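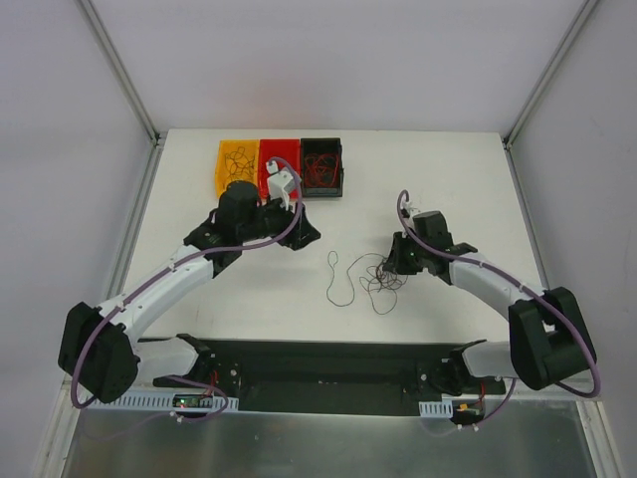 *Three trays and a length of black string on a white table.*

# Betura Hall: Questions About Shows

Updated February 2022

### When do doors open?

Doors open one hour before the first band unless the event listing says otherwise. Set times are posted at the box office and on our events page on the afternoon of the show. They can shift by ten or fifteen minutes, so plan to be early if you're coming for the opener.

### How big is the room?

Capacity is 884 for standing shows. For seated shows it depends on the layout. The balcony has 74 fixed seats and is sold separately for most concerts.

### Is there a ticket limit?

It varies by show. The Stiltari dates in June have a limit of 2 tickets per person. Orders over the limit are canceled and refunded to the card used.

### I bought tickets to the Žukauskas show that was postponed. Are they still good?

Yes. Your original ticket will be honored on the new date and you don't need to exchange it. If you can't make the new date, request a refund through your order email before the deadline listed there. After that, you can still transfer the ticket to someone else.

### Can I pick up tickets at the door?

Yes, will call opens when doors open. Bring a photo ID that matches the name on the order. If someone else is picking up for you, add their name to the order by noon on the day of the show.

### What are the age rules?

Most shows are 16 and over. Anyone under 16 needs to come with a parent or legal guardian who has their own ticket. A few late shows are 21 and over, and those are marked on the listing. We don't refund tickets for guests turned away because of age.

### Can I bring a camera?

Phones and small cameras without a removable lens are fine. For anything larger you need a photo pass, and those come from the band's own press contact. We can't issue them. Flash is not allowed at any show. Photographers with a pass can usually shoot from the pit for the first three songs.

### Is there a coat check?

Yes, to the left of the main stairs. It takes coats and small bags. Backpacks larger than a school bag are not allowed inside and can't be checked.

### How loud does it get?

Loud, especially near the front. Free foam earplugs are available at both bars. If you're bringing a child, please bring over-ear protection that fits them.

### Can I leave and come back in?

No. Once your ticket is scanned, there is no re-entry. The smoking area is inside the gate and you can use it at any time.

### Where do I park?

The Zamitz garage is a five-minute walk from the hall and stays open until 2 a.m. Street parking on our block is permit only after 6 p.m., and cars are towed. The bus stop across the street has late service on show nights.

### My band wants to play here. Who do we contact?

Use the booking form on the contact page. Include two or three links to recorded songs, at least one live video, and the dates you're looking at. Please don't mail CDs or drop them at the bar. We read everything but only reply if we have a slot that fits.

### I lost something at a show.

Use the lost property form and list the date, the item, and where you think you left it. We keep items for 30 days. Phones and wallets are kept at the box office, which is open on show days from 3 p.m.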